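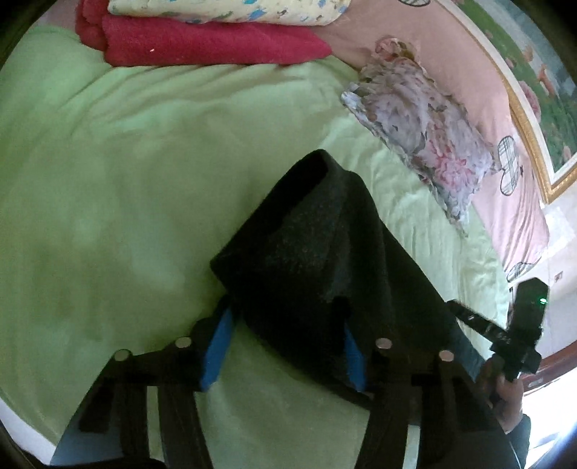 Good practice in teaching robots to handle laundry starts long before anybody writes a line of code, and if you spend a few days with the folks at Stistex, as I did last winter, you will hear far more about manners than about motors. Their house rules fill 4 pages, stapled at the corner and fairly coffee-stained by now, and most of them deal with what happens while a person is holding the tool. Take the business of contrast, which I had never given a minute's thought. A black garment on a light green sheet, with a bright blue pad on each gripper finger, is easy on the eye (mine as well as the software's), and the rules ask for that kind of plain difference between the thing being handled and whatever it is lying on.

The bedding rule is my favorite, I think, partly because people argued over it for so long. The first draft, written in Huvville, said that every surface should be cleared down to the bare sheet. Then somebody pointed out that hardly a bed in town looks like that on a weekday morning, and the wording was changed to let folded blankets and quilts stay where they are, so long as the hands have room to work. Fornetti, a smaller shop that borrowed the rules and then happily scribbled all over them, went further and asked its people to leave a room the way they found it!

Then there's the matter of touch. Fingers close slowly, cloth is never yanked, and if a sleeve or a hem catches, you stop and let go before you try again. A session runs 90 minutes at the longest, with a proper break after it, and I was told quite firmly that the break is a rule too and gets written down like everything else.

The writing down is handled by a project called Do, a name that makes for some very confusing phone calls. It had 809 sessions on its books when I visited, each with a note on the fabric, the surface and anything that went wrong. I read a good many of those notes over a sandwich, and they are lovely, grumpy little things, full of static cling and inside-out socks. The next revision of the rules is due in March, and the page on fitted sheets is still blank.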